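Hastwood 1.4, three months in

21 February 2021

I bought a Hastwood seat in November and said I would write it up once I had used it for something other than the tutorials. I have now done that.

For anyone who skipped the last post: Hastwood is a simulation package for two-armed tabletop manipulation, sold by Gesmont. You get a robot model with parallel-jaw grippers, a set of indoor rooms, a library of household objects, a contact solver and a recorder. A single seat costs $300 a year with no academic tier. It runs on Linux only. The installer wants to put everything under your home directory and will do so without asking, so set the path variable first.

My use is narrow. I train grasp policies on recorded episodes and then look at where they fail. I don't do locomotion, I don't do cloth, and I have no opinion on the navigation module except that it adds four minutes to the build.

Setup

The scene file is plain text, which I like. You name a room, a table and a list of objects, give each object a pose or a range of poses, and the sampler does the rest. The object library in my version has 37 categories. The selection leans toward things found in an office or a kitchen: plates, laptops, phones, potted plants. Scale is mostly sensible. I found one mug with a handle too thin to collide with anything and replaced it.

Collision meshes are where these packages usually cut corners, and Hastwood cuts some too. Boxy items are fine. Plants are treated as the pot plus a single convex hull for the leaves, so a finger passing near the foliage will register contact in what looks like clear air. You can switch the hull off per object. I recommend it, unless you want a policy that is strangely respectful of leaves.

The contact solver is called Texier and is licensed separately in the larger bundle, though the seat price includes a version limited to one worker. At default settings it is stable and slow. Dropping the substeps from nine to five nearly doubles the speed on my machine, at the cost of some chatter when a thin object is held between flat fingers. Below five, objects creep out of a closed gripper over a few seconds. The manual mentions this in a footnote.

Views

The recorder writes as many camera streams as you define. Each camera is attached to a link by name and inherits that link's motion, roll included. There is no automatic leveling, and I don't want any. A policy that reads a camera mounted on a moving body has to cope with whatever angle the body is at, and a package that quietly straightens the horizon would be training you for hardware you don't have.

What this means in practice is that you should look at your streams before starting a long run. I lost an overnight job to a sign error in a mount transform. The config validator passed it, correctly, as a legal transform. It pointed the camera into the forearm.

Lighting is acceptable. Materials are on the plain side: large flat surfaces, soft shadows, not much wear on anything. Wall and floor textures can be randomized from a folder of your own images, and the loader handles mixed resolutions without complaint. The table surface can't be randomized in 1.4, an odd omission. Stills from my current room follow, default table, mixed objects. 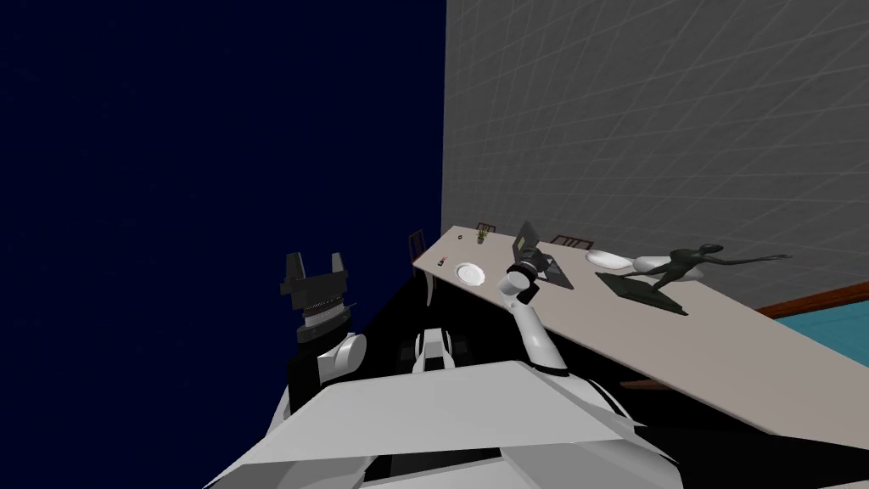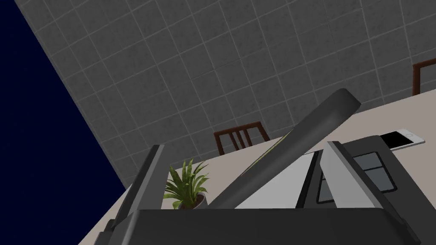
A reader of the last post wrote to say that none of this justifies paying for a package at all. Their group had built the same thing on a free physics engine in a couple of months, they said, and the only part they would have paid for was the object library, "and even then only if the masses were right." They also wanted to know whether the grippers report force or just position.

Taking the second point first: they report both, but the force reading is computed from the solver's contact impulses and is filtered before you see it. The filter constant is exposed in the robot file under an unhelpful name (fc_alpha). Set it to 1 for the raw value, which is noisy enough that you will probably put a filter back.

On the first point, I half agree. If you have a couple of months and someone who enjoys writing mesh importers, build your own. I have done it twice and did not enjoy it either time. The masses in Hastwood are mixed. I checked a handful against my kitchen scale. The plates were close, and the phone was heavier than any phone I own. All of them can be overridden in the scene file, and I keep a separate overrides file that gets merged in at load.

Throughput

My standard batch is 2000 episodes, one table, randomized object poses, two camera streams at modest resolution. On a single desktop card with the one-worker solver, it finishes overnight with time to spare. Rendering is the bottleneck up to two streams. Past that, disk writes take over. The recorder compresses on the main thread, which I consider a bug and Gesmont's support considers a design decision.

Resume works. If you kill a batch partway through, the recorder discards the unfinished episode and continues from the next seed. I tested this deliberately a few times and accidentally several more.

Seeds are reproducible on the same machine. Across two machines with different drivers I got small divergences that grew once contact started – expected, but the product page says "deterministic" in large letters and should say less.

Comparison with Banstead

I had a trial of Banstead last year, and people ask. Banstead has the better viewer by some distance. You can scrub through an episode and drag a contact point out to plot it, and I miss that feature weekly. Its scene format is binary, however, and its two-arm support amounted to loading one arm twice and hoping the self-collision pairs were right. They were wrong in my trial. If you work with one arm and spend most of your day debugging single episodes, I would try Banstead first. For bulk two-arm recording I would stay with Hastwood.

Things I would like fixed

The table surface, as mentioned. The error messages from the sampler, which say "placement failed" and omit the name of the object. Log timestamps are in simulation time only, so matching them against anything else on the system takes a script. The documentation for the inverse kinematics options describes the 1.2 defaults; two of them have changed sign convention.

Support has been decent. I filed the sampler issue and had a reply in two days, with a workaround: run it with the verbose flag and read the last pose printed. It works. The flag also prints everything else, so pipe it to a file.

I have renewed the seat. The next post will cover the overrides file and how I merge it, as a couple of people have asked for the script. It needs cleaning up first, and there is a hardcoded path in it I would like to remove.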